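The 28 used to leave Sutberg market square at ten past the hour, and if you missed it you stood in the butcher's doorway and waited for the next one. Since February we have had Lahlou instead. Lahlou is an app. You tell it where you are and where you would like to be, and it thinks about this for a while and offers you a minibus.

I want to be fair to the minibus. The seats are comfortable, the heating works and the drivers are the same drivers, who remain the best thing about public transport in this valley. My quarrel is with the thinking.

Last Saturday I asked to go from the square to Dalitz, a distance I have walked with a bad knee. Lahlou proposed a pick-up in 47 minutes from "a virtual stop near you". The virtual stop was a lay-by on the ring road with a bin in it. On the way we collected a man in Trenis, and if you know where Trenis is you will understand how surprised he was to see me. 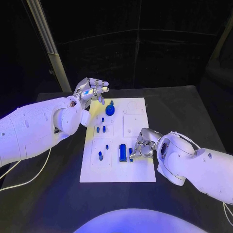
The council says the old timetable was inflexible. So it was. That was what I liked about it. A bus that comes at ten past whether or not anybody has asked for it can be planned around by a child, a shift worker or my aunt, who has never downloaded anything and has no intention of starting. She can ring the booking line, of course, between nine and four, and be told that the app is quicker.

Then there are the figures. We are told that 2,961 journeys were booked in the first month, against a target of 2,000, and there was a cake. I would like to know how many of those were taken. I booked four myself that month and travelled on one. Two were cancelled while I was putting my coat on, and for the last I was judged a no-show by a vehicle I could see across a field.

Sheldon Sandhu, who drove the 28 for years and now drives whatever the tablet tells him to, is more patient about it than I am. He reckons it suits people going to the hospital, and people out on the farms who never had a bus at all. I believe him. Give them the minibus, and gladly. But the road from Sutberg to Dalitz is a straight line with houses along it, and a straight line with houses along it is what a bus route looks like. You don't need software to find it. You need a pole with a piece of paper on it.

The pole is still there, as it happens. The paper now says "Download Lahlou today", and people still stand beside it at ten past, out of habit, looking up the hill.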